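Wear and Noise in Sheet-Metal Storage Bins: A Comparison of Floor Linings

Project report, second-year module in Materials and Production
Judit Szalai, Jabari Rashidi
Supervisor: Ludger Lindemann

1. Background

Open metal bins are used in most small workshops to hold parts between operations. They are cheap, they stack or bolt together, and they last for years. Their two usual faults are noise when parts are dropped in and wear of the floor coating, which in time exposes bare metal to damp air. Both faults can be reduced by fitting a lining. A lining costs money, takes up depth and has to be cleaned, so many workshops do without.

The project was carried out for Trerwood, a maker of garden hinges and gate fittings. Trerwood uses painted steel bins between the press and the packing bench. The production manager, Mererid Foulkes, asked whether a lining would extend the life of the bins enough to justify fitting one, and whether the noise at the packing bench could be lowered at the same time.

2. Method

Three floor conditions were compared: unlined painted steel, a rubber sheet glued at the corners, and a loose felt mat. The rubber was supplied by Voß and the felt by Matora. All bins had the same floor area and were taken from the same delivery.

Each bin received 200 drops. One drop consisted of a single gate hinge released from a fixed height of 30 cm above the floor. The hinge was released by hand from a wooden guide so that it always started in the same position. It was free to land flat or on edge. The bin was emptied by hand after each drop, and the same hinge was used throughout for a given bin.

Sound level was read from a meter on a stand beside the bin, at the height of a seated worker's ear. Readings were taken on every drop and the mean was calculated at the end. Background noise was checked each morning before the first run, and one run, on a Thursday, was abandoned when building work began next door. It was repeated the following week.

Floor wear was assessed by laying a clear grid sheet over the floor and marking each square in which the coating was broken. Squares showing only a dull or whitish rub mark were recorded separately, as these marks can often be wiped off and do not always mean that paint has been lost.

3. Distribution of wear

Wear on a bin floor is seldom even. Where the walls slope, parts that strike them slide inwards and come to rest on the flat area, so the floor receives both direct impacts and sliding contact. The walls themselves tend to show long, shallow marks. The floor shows short ones in many directions, gathered wherever parts most often arrive. 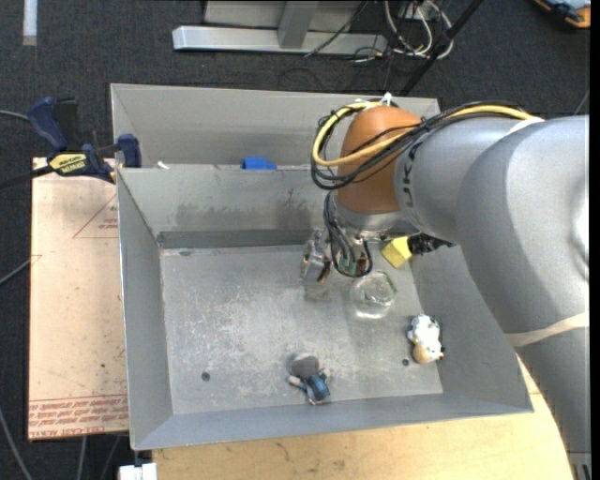
Till Oltmanns, reading the first draft, objected that a dense patch of scratches says little about impact on its own, and that emptying a bin by hand probably marks the floor as much as filling it does. He suggested running a bin through the emptying step only, with the hinge placed gently on the floor and then dragged out. This was a fair criticism and a short extra test was added. The dragged hinge left rub marks in many squares but broke the coating in very few. It was therefore decided to keep the two classes of mark apart in the results and to base the comparison on broken coating only.

4. Results

On the unlined floor the coating was broken in 11 squares after the full set of drops. Most of these lay in one group slightly off centre, below the release point. On the rubber-lined floor no square was broken. On the felt-lined floor the coating was broken in 2 squares, both at a corner where the mat had crept away from the wall.

The rubber gave the lowest mean sound level and the felt came close behind it. The unlined bin was clearly the loudest. Its readings also varied most, the loudest being those in which the hinge landed flat.

The rubber held oil from the hinges on its surface and could be wiped clean. The felt absorbed the oil and could not be cleaned with the means available. By the end of the run it had also picked up metal dust, which transferred to the hinges.

5. Discussion

Felt is unsuitable for oiled parts. It might serve for dry, finished goods if it were fixed at the edges. Rubber performed well on both counts, though the corner glue had begun to lift in one place and a full glued surface would be advisable.

The test used one type of part. Smaller fittings such as the Plullance latch have sharper edges and may cut the rubber. Trerwood intends to fit rubber to the bins nearest the packing bench first and to inspect them in December.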